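The Drawer Problem

The Hellmont workshop shares its floor with two lathes and a kiln, and after 7 p.m. the corner bench belongs to the Nullar build. The arm was bought secondhand. The control code is the members' own, written on top of Fukex, a motion library that one of them maintains at home.

Picking up blocks was solved by April. Drawers took longer. A drawer moves along one line only, and an arm that strays from that line by a few millimeters will rack it in its runners — or drag the whole cabinet across the table. The first controller treated the pull as a straight path at fixed speed. It stalled in 34 trials out of nearly 700.

The current version reads the load at the wrist and lets the arm give sideways while staying stiff along the pull. Tuning it took most of a winter.

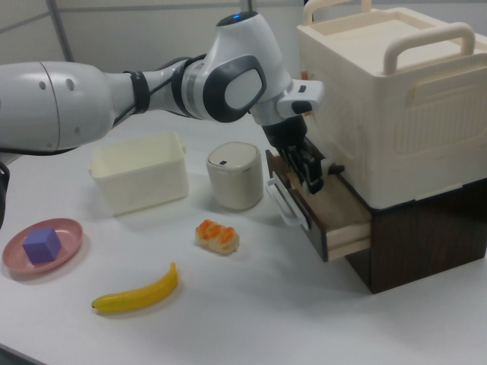 Does a home build need a force sensor to open a drawer?

Motor current is enough for a light drawer with smooth runners, provided joint friction has been measured first.

The group plans to try the code next on a heavier Marchand tool chest, with the stiffness settings unchanged.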